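Plateau de table Susance, finition huile dure
Accueil > Atelier et maison > Plateaux > Susance
Réf. 2,093
Ajouter au panier Ajouter à ma liste

Voilà un plateau que nous aimons beaucoup, et que nous proposons depuis longtemps à celles et ceux qui veulent une belle surface claire, chaleureuse, sur laquelle on a envie de s'installer dès le matin (et d'oublier un peu l'heure !). Il sert de bureau, d'établi léger, de table de repas – chez nous, à Betville, il fait même les trois dans la même journée.

Le bois est poncé puis huilé à la main dans notre atelier, en 2 couches, avec l'huile Hubáček. Le toucher reste doux, et une petite rayure se rattrape très bien avec un chiffon et un peu de patience.

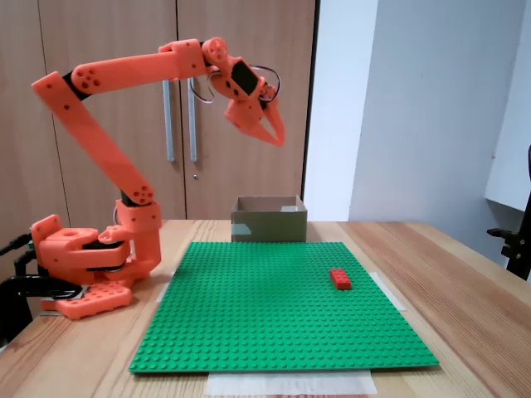 Caractéristiques
Épaisseur : 22 mm
Profondeur : 900 mm
Finition : huile dure mate
Piètement : non fourni, compatible avec les tréteaux Steltomell

Entretien
Un chiffon à peine humide suffit au quotidien. Une fois par an, passez un voile d'huile – nous le faisons en décembre, quand l'atelier est plus calme – et laissez sécher toute une nuit.

Vous aimerez aussi
Tréteaux Steltomell
Huile d'entretien Hubáček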